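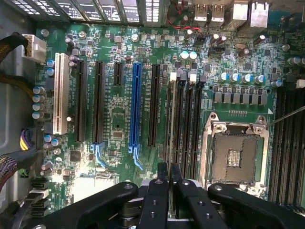
*Figure 1. Wrist view over the test board, gripper at the lower end of the memory slots. The processor socket is open.*

**Anville cell: progress report for June**
Prepared by Bijan Pakzad for the Zerkine program office

**Status**

Memory removal is behind plan. Work on the cell stopped for part of the month after a force fault damaged a board during a removal cycle. The cell is running again at reduced speed on scrap boards only. Cable unplugging and case handling were not affected.

**What happened**

The fault occurred at 14:20 during a long unattended run. The arm was pulling a memory module from the bank to the left of the processor socket. The module came up at one end and stayed seated at the other. The controller should have stopped the pull when the side load passed the limit. It kept pulling. The module came free with the fingers tilted, and the outer arm of the gripper swung into the socket bracket.

Damage was as follows:

- bent contacts in the processor socket, board scrapped
- one memory slot cracked at the lower end
- a scuff on the right gripper arm, no change in fit
- no damage to the wrist camera or its cable

The cell gate was closed and no one was inside. The operator pressed the stop after hearing the contact. The controller log shows no stop request of its own before that point, and this is the part of the event we treat as serious.

**Cause**

Two separate faults were found.

The first is in the force limit. The Smadi controller reads the wrist sensor at 1000 Hz and passes the values through a filter before comparing them with the limit. An update in the spring changed the filter length, and the limit check was left reading the old buffer. For the first part of each pull it was comparing stale values. On an easy removal this makes no difference, as the load never comes near the limit. On a module stuck at one end the load rises inside the blind period.

The second is in the latch check. Before each pull, the vision step has to confirm that the latches on the chosen slot are open. It scored the latch on this slot as open when it was closed. We replayed the stored views and found the score is weak when overhead light reflects off the board near the slots. The check was tuned on a board with little glare and was never repeated under the lighting now used at Anville.

Either fault alone would probably have cost us a failed pull and nothing more. Together they let the arm load a latched module with no working limit.

**Corrective work**

The buffer error is fixed. The limit check now reads the raw sensor value as well as the filtered one and stops on whichever trips first. We tested this with a dummy module glued at one end. The arm stopped in 12 trials out of 12.

Pull speed is capped until the latch check has been retuned. A low score now sends the board to the operator; previously the cell retried on its own. This slows the run and will show in next month's throughput.

We have also added a keep-out zone over the processor socket. The outer arms of the gripper open wide compared with the fingers, and the path planner had been checking the fingers only. The full gripper outline is now in the planner model. Some slots next to the socket can no longer be reached from the present approach angle – the wrist has to be turned first, and that motion is not written yet.

**Open items**

1. Retune the latch check under Anville lighting. A diffuser for the overhead lamp is on order from Itik.
2. Write and test the turned-wrist approach for the slots next to the socket.
3. Add a start-up self-test that pushes against a fixed stop and confirms the force limit trips. Until it exists, the operator does this by hand at the beginning of each shift.
4. Review the other limits touched by the spring update. The joint torque limits have been checked and are correct. The grip force limit has not been checked.

**Budget and schedule**

The scrapped board came from the test stock and has no effect on the budget. The diffuser and mounting parts come to $800, charged to the consumables line. No extra funds are requested.

The unattended run milestone should move back by one reporting period. We do not want to start it before items 1 and 3 are closed. The handover of the removal data set can stay where it is, provided the program office accepts that pulls recorded before the fix carry unreliable force values. They have been flagged in the index and left in place.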